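Shopping for an Arm

Budget season at a small robotics outfit is a lot like planning a wedding with your in-laws. Everybody has opinions, the numbers only go one way, and somebody always wants a bigger venue!

I've spent a good part of the year since July watching the team at Hasow try to buy a mobile arm for opening doors in assisted-living buildings, and I've come to love their spreadsheet. It has 50 rows. Row one is the arm. The rest is everything the arm drags in behind it: spare fingers, a charger, shipping crates, floor mats, training days, a service contract that reads like a mortgage.

"The arm is the part you can haggle over," Natália Vieira told me over a very bad coffee. She runs purchasing, and she had two quotes taped to her monitor, one from Wekeo and one from Asora. Wekeo was cheaper up front (hooray) until you got to the line for replacement parts (oh). Asora wanted more money on day one and threw in two years of repairs. She'd been going back and forth for weeks, and I got the feeling she rather enjoyed it.

Try the door before you pay for the door

Senthil Chettiar's corner of the budget is simulation, and he fought for it. He wanted over 100 virtual doors ready before anyone signed for hardware, so the team could check reach and finger opening against the sort of doors they'd meet on site. I sat with him one afternoon while he clicked through them, and I'll admit I got hooked. You start caring about the thickness of a door edge in a way you never did before.

Some of the doors are plain. The dark paneled one was my favorite, with the gripper open wide and right up close to it.
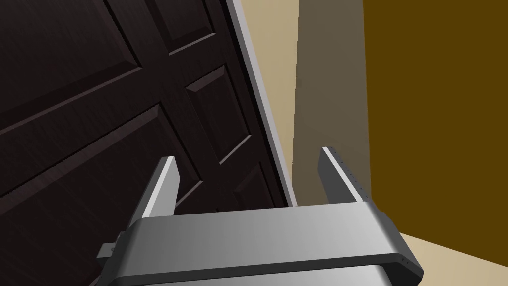
What I'd put in the spreadsheet

If you're pricing your first arm, give simulation its own row and fill it in early. Ask every vendor for the cost of a spare set of fingers, in writing. Measure your elevators, too. Natália added that one after a call with the Szczepańska building, where the crate would have had to go up the stairs.

She still hasn't picked a quote. The Wekeo one expires first, and she's asked them for another month.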